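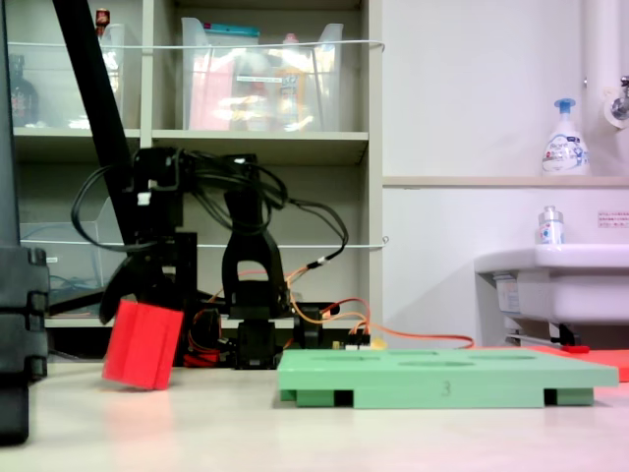 Figure 1. Gripper holding the red block just above the tabletop; the green board marked "3" is at right.

Handout 3: Demonstration at the Fenddale workshop
Course: Introduction to Manipulation. Notes by Hertta Väisänen.

The visit covers one pick-and-place demonstration, run by Meinrad Holzer and repeated with small changes. Read these notes before you arrive. The room is narrow, so groups are limited to 15.

1. Grasp
The block is rigid and rectangular, so two opposed contact surfaces are enough to hold it. In Figure 1 the block is tilted slightly between the fingers. A tilt of this kind matters at placement: the lower edge meets the table before the lower face does, and the contact force acts off center. Sketch the free-body diagram for this case and mark the moment about the contact edge.

2. Approach
The controller descends in two stages. The first is a position-controlled move to a point above the target. The second is slower and stops on a rise in motor current. Joni Toivonen will change the current threshold between runs — write down each value as he reads it out.

3. Cabling
The cables loop around the joints of the arm. A loop must be long enough for the full joint range and short enough to stay clear of the gripper. It also adds a small load that depends on pose, and the model from lecture leaves this out.

4. Log data
Each run is logged at 200 samples per second. The files from the November session contain 600 samples per descent and are on the course page under Schwaiger.

Report
One page, due to Tapio Seppälä in room 2086. Include the diagram from section 1 and one plot of motor current against time, with the contact point marked.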